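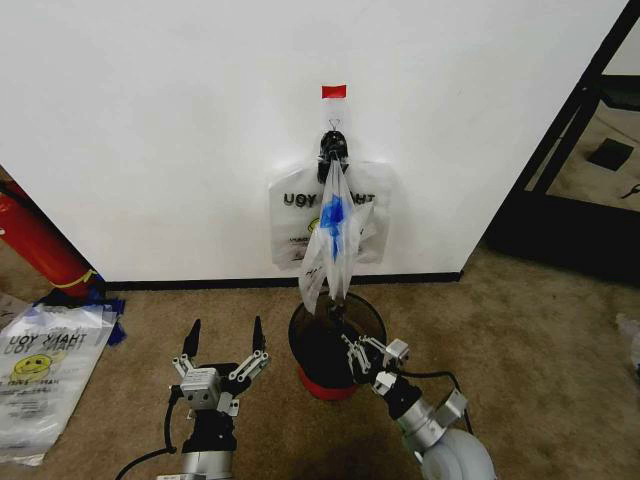
Manaia Katene says the best trash bag is the one that already came home with your takeout, and this whole collection grew out of that remark.

Undero Bag Notes

Welcome! This is the README for a set of notes on using thin plastic carryout bags as liners for small trash cans. We love this subject more than is probably reasonable, and we hope you find something you can use at home or in the office.

What's in it

There are 122 entries, all plain text, one per bag change. Each entry gives the room, the kind of bag, how the bags were stored (hook, drawer, flat on the floor) and a free comment. The comments are the good part! Lindsay Quinlan's run long and are worth it.

Where the bags hang

A clear adhesive hook on the wall, with the can on the carpet below it, is our favorite setup. Hang the stack by a clip, pull one bag down and you're right over the can. THANK YOU bags with the smiley face are welcome in any entry, so please say which print you had.

Field notes

"room" is free text, so expect both "den" and "the den". "fit" runs from 1 to 10, and 10 means the rim stayed covered all week. Blank means the writer forgot.

Known gaps

Only 3 entries cover square cans. Tall kitchen cans are missing, and we'd be thrilled to get some.

Last updated 24 August 2024. Send corrections to Lorraine Sheehan, who merges them on weekends.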